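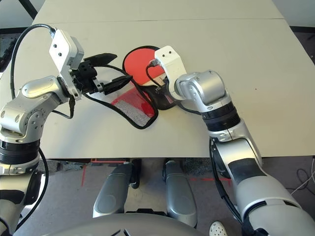 How to Re-Rubber a Table Tennis Paddle

Rubber wears out long before the wood does. If the ball has started sliding off your paddle on serves, you can replace both sheets at home and keep the blade you are used to. Plan on an evening, most of it spent waiting for glue to dry.

What you need

Two new sheets of rubber, one black and one in another approved color
Water-based table tennis glue
A small sponge and a clip to hold it
Sharp scissors or a craft knife
A rolling pin or a length of smooth pipe
Fine sandpaper, 200 grit or higher
Edge tape

Do not use wood glue or contact cement. The old sheet will not come off cleanly next time.

Step 1. Take off the old rubber

Start at the handle end. Lift one corner with your thumb and pull slowly across the blade, on a slant. If you see splinters lifting, stop and pull from the other side. Rub off leftover glue with your fingertip. It should roll up into little balls.

Step 2. Check the blade

Run a finger around the rim and over both faces. Sand rough spots lightly, going with the grain. Nidia Rengifo, who fixes most of the paddles at the Emstead club, seals a bare blade with one thin coat of water-based varnish and leaves it overnight. Skip this if yours is already sealed.

Step 3. Clear a flat surface

Any level table will do. Wipe it down first, as grit under the rubber leaves a bump you will feel later. Move your ball box and paddle case out of reach of the glue. 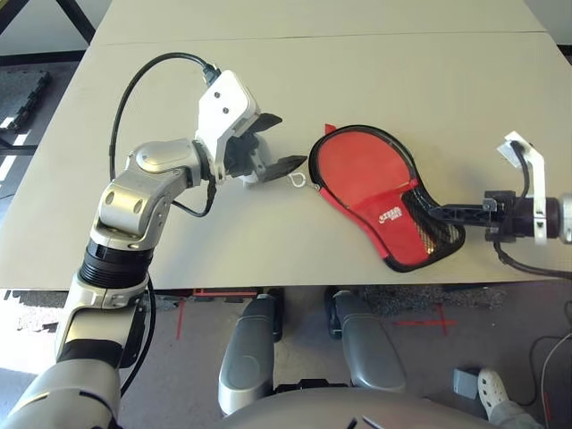 Step 4. Spread the glue

Put a line of glue on the sponge side of the rubber and spread it in one direction. Do the same on the blade. Keep both coats thin. The glue goes on milky and turns clear when it is dry. In a cold room in November this can take up to 100 minutes. Do not press anything together while there is still white showing.

Step 5. Join them

Line up the bottom edge of the rubber with the top of the handle. Lay it down from there toward the tip, using the rolling pin to push it flat as you go. Do not stretch the sheet. If it goes on crooked, peel it back right away and start over with fresh glue.

Step 6. Trim

Turn the paddle over so the new rubber is face down on a cutting mat. Follow the edge of the blade with the knife, in one long cut if you can manage it. Scissors are slower but easier on a first try.

Step 7. Do the other side, then tape

Repeat steps 4 to 6. Put the edge tape on last, starting and ending at the handle. Leave the paddle under a heavy book overnight before you play with it.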